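Homdale College of Further Education
Household Services, Level 2
Unit 5: The Care and Storage of Small Textile Articles
Handout for students. To be read before the practical session in April.

1. Scope of the unit

This unit deals with articles which are too small or too delicate to be stored in the general linen supply. It covers small pads, shaped and padded garments, and the cases and baskets in which they are kept. Bed linen, towels and table linen were treated in Unit 4 and will not be repeated.

Students are expected to know the terms used in the Vollevcombe house manual, a copy of which is held in the library. Where the manual and this handout differ, the handout should be followed for assessment.

2. Preparing the surface

All sorting is to be carried out on a flat, smooth surface large enough for each article to be laid out separately. The surface must be wiped and dried before use. A dark top is preferred for pale articles, as lint and loose threads show up more readily against it. A patterned top is acceptable, but small fastenings are easily overlooked on it and should be placed in a dish.

3. Flat pads

A flat pad is laid down with its printed side uppermost and smoothed from the middle towards the edge. It should not be folded across a printed motif if this can be avoided. Where a pad is narrower at one end, the narrow end is pointed away from the person working, so that all pads in a batch lie the same way before stacking.

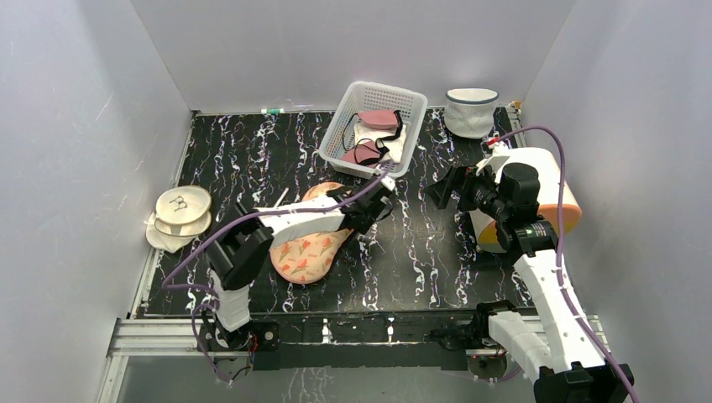 Pads of unequal size are stacked with the largest at the bottom. A stack should not exceed 5 pads. Oval and shaped pads are kept apart from square ones, which otherwise leave a crease along the overlapping edge. Any pad with a lifted seam is set aside for mending and entered in the repairs book.

4. Baskets

Open baskets are suitable for articles in frequent use. They are not suitable for anything with a raised trim or an open weave, which may catch on the sides. The Tastberg baskets in the training room are to be lined before use and emptied at the end of each session.

5. Divided cases

A divided case opens along a zip and lies flat in two halves. It is used for articles which must hold their shape. Before packing, the case is opened fully and both halves are inspected. The lining is checked for marks, and any mesh is checked for holes by passing a hand behind it. The zip is run once in each direction.

Packing begins with the compartments furthest from the handle. Nothing is to be pressed down in order to make the case close. If it does not close easily, an article must be taken out.
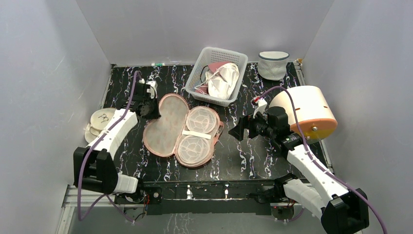
Fig. 2. Divided case with zip, opened flat. Note the two circular mesh compartments and the strap between them.

Straps are fastened last and should lie flat without pulling on the lining. Cases are stored closed, with the handle facing outwards, and are never stacked beneath baskets.

6. Labelling

Each case carries a Vávra card showing the contents and the shelf. Cards are completed in pencil. The training room shelves are numbered from 100 to 172, and a case must be returned to the number shown on its card.

7. Preparation for the practical session

Students should read sections 3 and 5 again and bring a pencil and a clean cotton cloth. Each student will prepare one stack of pads and pack one divided case, and will then inspect the work of a partner. The inspection sheet forms part of the assessed work and must be handed in before leaving the room.

Further reading: Vollevcombe house manual, chapter on small articles.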